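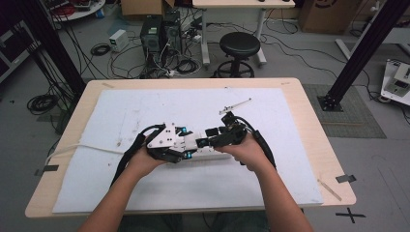 Both hands on a gripper at the Skorkero workshop, with the whiteboard doing duty as a tabletop.

The gripper let go of things 33 times in September before anyone thought to blame the jaw. "We blamed the software, naturally," says Wilma Visser. "The software can't answer back."

Visser looks after the hand-held grippers at Skorkero, a small outfit that uses them to record how people pick things up and put them down again. The log for the month ran to 921 recordings. In 33 of them the jaw slackened halfway through a grasp, and whatever it held went down with a thud. One of the 33 was a mug she was fond of.

Her colleague Crescencio Bañuelos spent six evenings on the control code. "I found two real bugs," he says. "Neither had anything to do with it. I fixed them anyway, out of spite."

The cause was a screw behind the jaw, which had been done up by hand and never checked again. After enough openings and closings it backed out — a quarter turn was plenty — and the fingers lost their bite. Visser noticed only when one of them wobbled as she wiped it down. 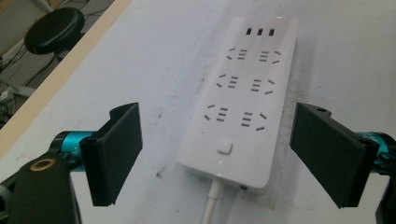 Pinched fingers and plain objects

The drops were a nuisance. What worried Visser more was the day the jaw shut on Bañuelos's thumb while he was feeling for the loose part with the power still on. "It was a small pinch," she says. "He described it to me at some length."

The rule now is power off before hands go near the jaw, and a check of every screw before the first recording. Bañuelos wanted it laminated. Visser wanted it followed.

She is still choosy about what gets picked up. Power strips are fine, she says, having survived worse from office chairs. Mugs are on hold until the jaw has done 93 grasps in a row without a slip. When we spoke it had reached 6.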